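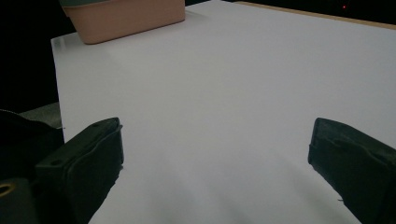 Correia Adds Short Film Collection and Offline Viewing to Tirkham Streaming App

ONDTHORPE, 2021-10-07 - Correia, the independent film distributor, today released version 4 of its Tirkham streaming app. The update adds a permanent section for short films and lets subscribers save titles for offline viewing on phones and tablets.

The section opens with 100 titles, most of them under 20 minutes long. They can be sorted by running time, country and year. The full Tirkham catalog now stands at some 300 films.

"Short films were already in the catalog, but search results ranked them below features," said Marilou Ocampo, head of product at Correia. "They now have a separate index and their own tab on the home screen."

Saved titles remain playable for 2 weeks without a connection - the app then checks the account and renews the license. Subtitles and alternate audio tracks are stored with each file.

The collection includes work by directors Abílio Pinheiro and Chukwuemeka Sani, whose film "Damberg" has not been streamed before.

The update is free to current subscribers. A version for smart TVs is planned for March.

Press contact: Armindo Aguiar, Correia, Ondthorpe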